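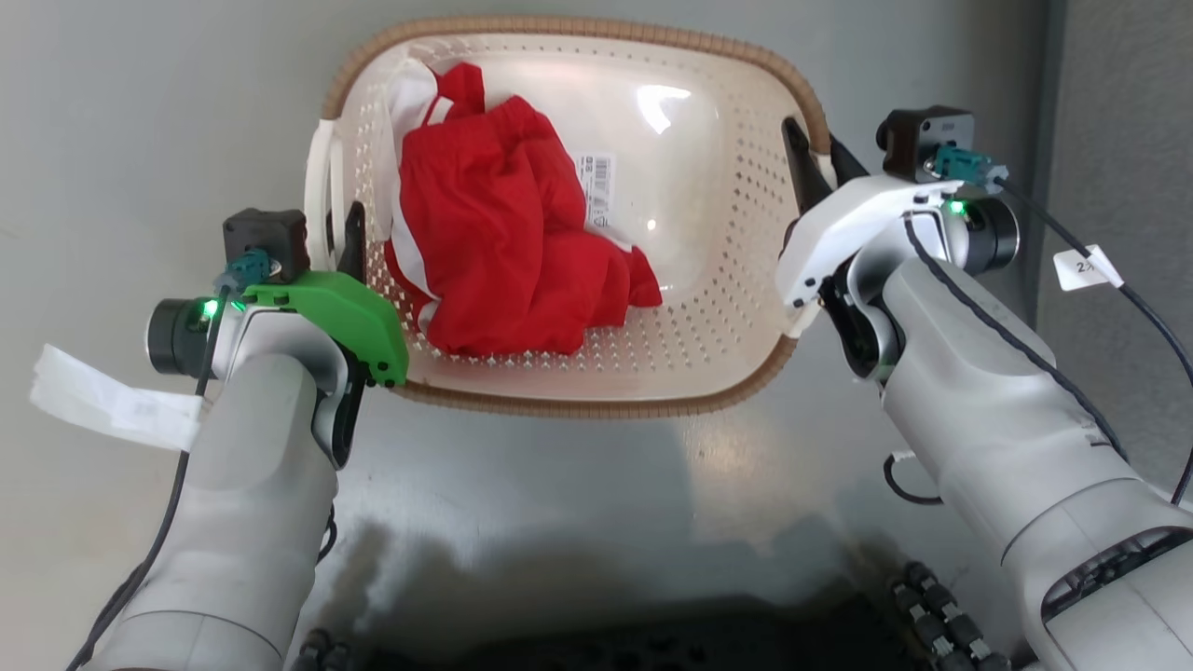
Page last changed: January, 9 edits

Moving from the preschool class to the beginner class: when, and what changes?

Posted by Abenezer Seyoum

My daughter is in the parent-and-child gymnastics class at the Arolley gym, Tuesday at 4:30. The coach says she can be moved to the beginner class, where parents stay behind the glass and the group rotates between floor, low beam and a single bar. She can do a forward roll down the wedge and hang on the bar, but she can't hold a handstand against the wall and she loses interest in any line longer than a few children.

The gym's handout lists skills but doesn't say which of them are required. Two things I would like to know. Is the handstand normally a condition for moving up? And do they need a fitted leotard at that level, or are shorts and a T-shirt still acceptable? We own one leotard and it has to be washed between classes.

Yabsira Mekonnen
Coached recreational levels at Randitz, now a parent at a different gym.

The handstand is usually taught in the beginner class, so it would be odd to demand it for entry. Most gyms look at three items: can the child separate from the parent for the full session, can she stop on a signal, and can she support her own weight on straight arms for a few seconds. A bear walk or a donkey kick shows the last one well enough. Ask the coach which skills on the handout are entry skills and which are exit skills — the two lists often get printed together.

Waiting in line is trained like anything else. A decent coach runs a side station so that no child stands still for long. If the group is larger than 9 per coach, I would ask how the stations are staffed before agreeing to the move.

On clothing, the rule is set by the gym. The practical concern is loose fabric during inversions and on the bar, where the coach needs to see the hips and ribs and get a hand on them. If shirts are allowed, tuck them in. No zippers, buttons or hood. Wash the leotard cold, inside out, and hang it up. Dryer heat shortens the life of the elastic at the leg openings.

Ask for a trial session too. At Randitz we gave 2 before the family had to decide, and a child could go back down without losing her place.

fikre_dad

ours moved up with no handstand, nobody tested anything. Wusirholm gym, they just watched her for almost 20 minutes and said ok. shorts are fine there. bare feet, hair tied back, no earrings. the glass was harder on my wife than on the kid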